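Haltevon project: minutes of the fortnightly methods meeting
Ulley room, Monday, 10.00

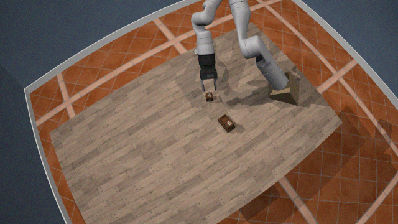 1. Two-arm transfer task, simulation results
The policy trained on the Ekora demonstrations has now been evaluated over 1301 simulated episodes. Success is scored only when the block is released inside the tray and both arms are clear of it. Most failures fall in the approach phase, before contact. With the left gripper open and its fingertips just above the block, as in the render, a small lateral error is enough for one finger to land on the top face. The right arm is a separate matter: when it ends over the open box, its gripper is hidden from this viewpoint, and the image encoder has only the forearm to go on. The meeting agreed that the two failure types should be reported separately.

2. Randomisation of backgrounds
Floor, platform texture and light direction were varied between episodes. The drop in success under unseen floor textures was smaller than under unseen light directions. Cast shadows near the block are the suspected cause — this has not been tested. It was agreed to rerun 33 of the failed episodes with shadows switched off and all other seeds held fixed.

Action: rerun, with results circulated before the next meeting.

3. Second viewpoint
A proposal to add a low side view was discussed. Training time would rise by over 20 per cent on the present hardware. Objection noted that the comparison with the Rweyemamu baseline would no longer be like for like, as the baseline uses a single view. Agreed to train both versions and keep the single-view figures in the main table.

Action: side-view configuration to be added to the shared repository.

4. Draft paper
Section 2 still describes the old action format (joint positions) and needs rewriting for end-effector offsets. The term "grasp success" is used in two senses — contact held, and block lifted. The second is to be used throughout.

5. Any other business
The storage quota on the render node is nearly full. Episodes without a failure label may be deleted once the summary files have been checked.

Meeting closed at 11.10. Next meeting same room and time.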